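四、暂放：搬家之后物品的中间状态

4.1 从一句口头话说起

前一节交代了十一户家庭的来历和我们进入田野的经过，读者大概已经留意到，访谈里有一个词出现得格外频繁，频繁到整理录音的时候，我和Hajnalka Deák都开始在自己家里说它了。这个词就是“先放着”。箱子先放着，灯先放着，外婆那套缺了盖的茶具先放着，一袋子不知道配哪台机器的电线也先放着。刚开始编码的时候，我们把它归在“拖延”底下，觉得无非是搬家累了，过几天自然会收拾。可是越往后读越不对劲，有好几位受访者说起“先放着”时，语气里有一种很认真的打算，跟我们平常理解的偷懒隔着相当一段距离。

所以这一节想慢一点，把“先放着”单独拿出来谈。我们把它译成一个稍微正式些的说法，叫“暂放”，指的是物品已经离开旧居，在新居里却还没有得到固定位置的那一段时间，以及家里人在这段时间里对它所做的种种安排。这个说法算不上我们的发明，Mireille Bitar在她关于侨居家庭储物间的那篇文章里已经用过相近的概念，她称之为“候位”，取的是等候座位的意思。我们很喜欢她的词，只是她讨论的储物间有门，门一关，里面的东西可以等上很多年；我们遇到的大多数暂放发生在家里最要紧、人来人往最多的地方，等候的滋味因此很不一样。

需要先说明材料的范围。本节主要依据入户访谈和住户自己写的搬家日记，日记合计140则，长短差别极大，有的写满两页纸，有的只有半句话，例如“今天没动”。访谈录音由Joltix转写，再由我们逐句校对。方言和几种语言夹杂的地方，转写常常靠不住，凡是引文里有犹豫之处，我们都回头问过本人。日记的书写期为五个月，从各户搬入当天算起，迟了几天才动笔的也照收，毕竟刚搬完家的人能坐下来写字已经很不容易了。

4.2 平面的次序

一个家里能放东西的平面其实很多，地板、床、餐桌、窗台、冰箱顶，哪一处都可以搁。但住户们对这些平面是有次序的，而且这个次序相当稳定，稳定得让我们有些意外。刚进门的时候，一切都落在地上，这是没有争议的；等到第一顿饭要做了，厨房的台面便被腾出来，过不了多久又重新被占满。Hala Majali在日记里把这件事写得很有意思，她说搬进Boutros公寓的头一个晚上，全家只擦了两样东西，一样是孩子的床板，一样是厨房的台面，“擦干净以后我站在那里看了一会儿，舍不得往上面放东西，然后Elie就把一只箱子放上去了”。

这段话我们反复讨论过。Elie Majali后来在单独访谈里说起同一个晚上，他的版本简短得多，说箱子里是吃的，不放台面放哪里呢。两个人都没有说错。对Hala来说，干净的台面是新家的第一个完成之处，她想让它多保持一会儿；对Elie来说，台面之所以要擦，就是为了放东西。我们在别的家庭里也见到类似的分歧，并不总是沿着夫妻或者性别展开，有一户是母亲和成年的儿子，另一户是两位合租的同事。分歧的焦点通常也很小，小到当事人说起来会不好意思，可是它在日记里能占好几天的篇幅。

台面为什么这样特殊，我们想至少可以从高度说起。地上的箱子要弯腰，弯腰就要下决心；台面上的箱子站着就能翻，手往里一伸，摸到什么是什么。几位年纪大些的受访者都提到这一点，说膝盖不好以后，凡是上不了台面的箱子就等于没有搬来。这句话听着像玩笑，我们却觉得应当当真，在后面讨论开箱顺序时还会回到它。

再有就是台面的公共性。卧室的箱子有主人，谁的衣服谁收；厨房台面上的箱子属于所有路过的人，谁都可以看一眼、拿一样、再塞回去一样。于是台面上的箱子常常越开越杂，原先写着“厨房”两个字的，过了一周里面可能有剪刀、药膏、一只袜子和一叠没有拆的信。Bilal Azar给这种箱子起了一个名字，叫“大家的箱子”，他家里的人后来都这么叫。他说孩子们找不到东西时，第一句话就是去大家的箱子里看看，找着了自然高兴，找不着也已经养成习惯了。
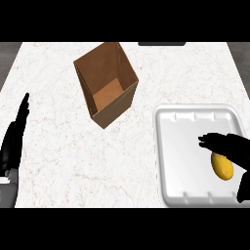

阅读时间：11分钟

图3 台面上的敞口纸箱（渲染图）。台面为白色大理石。

4.3 敞着的与封着的

纸箱在暂放之中有两种样子，封着的和敞着的，二者的差别比我们预想的大得多。封着的箱子可以叠，可以靠墙，可以在上面铺一块布当作小茶几，时间久了甚至成为家具的一部分；敞着的箱子上面什么也不好放，它占着地方，又时时提醒人里面还有东西。图3中的纸箱也敞着口，只是里面是空的。我们在编码时一度想用“打开”和“未打开”来区分，后来发现不够用，有些箱子打开过又合上了，只是没有再贴胶带，住户们管这叫“虚掩”，和说门用的是同一个词。

虚掩的箱子最难归类，偏偏数量又不少。人们打开它，看见里面的东西，认出来了，想了想，又把盖子折回去。日记里关于这一刻的记录往往很短，访谈中再问，却能引出很长的故事。有一位受访者打开的是父亲留下的工具，她说那天只是想找一把螺丝刀，结果在厨房里坐到天黑。另一位打开的是大学时的讲义，看了两页就合上，理由是“字太小，看不动了”，过一会儿又补了一句，说那时候的字怎么写得这么用力。这些箱子后来多数都从台面移走了，去了床底或者柜顶，离开公共的地方，回到某个人名下。我们倾向于把这种移动看作暂放的一次结束，哪怕箱子里一样东西也没有拿出来。

搬家公司对此也有自己的看法。我们访谈了Fladik的两位领班，他们做这一行都很久了，谈起纸箱来比我们内行得多。其中一位告诉我们，公司原本提供回收服务，搬完一段时间上门收空箱，后来发现约好的日子总要往后推，推到最后客户不好意思再约，干脆就不接电话了。他并不觉得客户懒，他说得很体贴：“人家还没住进去呢。”这句话我们记在了田野笔记的第一页。住进去和搬进去，在他的经验里是两件事，中间隔着的那段时间，恰好就是那些收不回来的纸箱所标出的长度。

说到长度，这里补充一点数字。在明确记录了最后一只纸箱离开厨房的家庭里，时间跨度大约为60天，个别家庭远远超出，直到我们结束田野时箱子仍在原处。我们不想过分解释这个数字，样本毕竟小，而且“最后一只”往往要到事后才知道是最后一只，日记里当天几乎不会提起。Hala在回访时就笑着说，她完全想不起那只箱子是哪天没有的，只记得有一次切菜，忽然觉得胳膊伸得开了。

4.4 开箱的顺序与家里的话

开箱的顺序很少按照箱子外面写的字来。几乎每一户在打包时都作过标记，有的用颜色，有的用编号，有一户还列了一张非常详尽的清单，贴在Stilex买来的文件夹里随身带着。可是到了新居，清单很快就不再被查看了。先开哪一只，取决于哪一只够得着，取决于天色，也取决于谁在家。我们原以为孩子会先找玩具，事实上好几户的孩子先找的是杯子，是他们自己认得的那一只杯子，找到之后就安定多了，玩具反而可以等。

清单失效以后，代替它的是家里人之间的话。“我记得放在茶壶旁边”“好像跟毛巾一起”，这样的句子在录音里密密麻麻，初听十分琐碎，听多了才发觉它们在做一件很细致的工作。旧居里东西的位置早已散了，却还留在每个人的记忆里，找东西的时候，大家便用旧的位置来说新的位置。茶壶旁边，指的是从前那个橱柜里的茶壶旁边，打包的人多半顺手把相邻的东西装在了一起，所以这话常常管用。Bitar在文章里写过储物间中的类似情形，她注意到年长者习惯用故去的房间来指路。我们的材料里说这种话的不限于年长者，Azar家的小女儿也会说，她描述的那个抽屉，照她父亲的说法，在旧居里从来就关不严。

当然也有不管用的时候。记忆彼此冲突，各人坚持各人的茶壶，争到后来已经忘了要找什么。Hajnalka有一次正好在场，她的笔记里写道，一家人围在厨房里，为了一只漏勺原先挂在左边还是右边说了很久，最后谁也没有去翻箱子，改吃了面包。她在旁边用铅笔加了一句，大意是这顿面包吃得很愉快。我们把这一条归在“未完成的寻找”之下，同类的记录还有不少，它们提示我们，寻找本身有时就是一家人在新地方待在一起的方式，找得到找不到倒在其次。

这里也应当提一提那些不说话的开箱。独居的受访者在样本中占少数，他们的日记却写得最勤。没有人可以问“放在哪里了”，他们就写下来，问自己，隔两天再作答。一位独居的受访者在4月的日记中连续几则都以问句结尾，问剪刀，问体温计，问那条蓝色的围巾。围巾后来找到了，她写了整整一页，从围巾写到织围巾的姑姑，又写到姑姑家的厨房，那里的台面很低，她小时候可以把下巴搁在上面。我们引用时征得了她的同意，她唯一的要求是把姑姑的名字去掉。

4.5 几点保留

写到这里，有几处不够稳妥的地方应当向读者坦白。第一，我们太容易被讲得好的人吸引。Hala Majali和Bilal Azar都是极会讲话的人，本节引他们引得多，另外一些家庭只用“没什么可说的”来回答我们，他们的暂放也许同样漫长，也许根本就不成为问题，我们无从分辨。Hajnalka在校读初稿时专门圈出了这一点，我们据此删去了两段引文，保留下来的仍然偏多。

第二，厨房在我们的访谈里占的分量，有一部分是访谈方式造成的。客人来了，主人总要请到厨房或者离厨房不远的地方坐，倒茶，切水果，话题自然而然就从手边的东西说起。假如我们是在卧室门口或者楼道里访谈的，听到的大概会是另一套故事。有两户后来主动带我们看了阳台，阳台上的暂放显然遵循别的规矩，日晒雨淋，东西要讲究耐不耐放，可惜材料太少，只能留待以后。

第三，关于“暂放”何时算结束，我们至今没有一个让自己满意的界定。上文以箱子移出公共空间为一种结束，这对Majali家是合适的，对Azar家就不太合适。最后一次回访定在2021年9月27日，我们到的时候，“大家的箱子”这个叫法还在用，指的却已经是一只带盖的藤篮，放在原来纸箱的位置，里面照样有剪刀和没拆的信。Bilal说纸箱的底塌了，换一只结实的。我们问他这算不算收拾好了，他想了想，说要问问孩子们。

这只藤篮给编码带来不少麻烦，我们在附录二里列出了两种处理办法和各自的结果，差别不大，正文统一采用第一种，即以容器的更换作为一个阶段的终点。下一节转向那些在搬家途中遗失的物品，其中有一部分，正是住户在翻找台面上的箱子时才发觉不见了的。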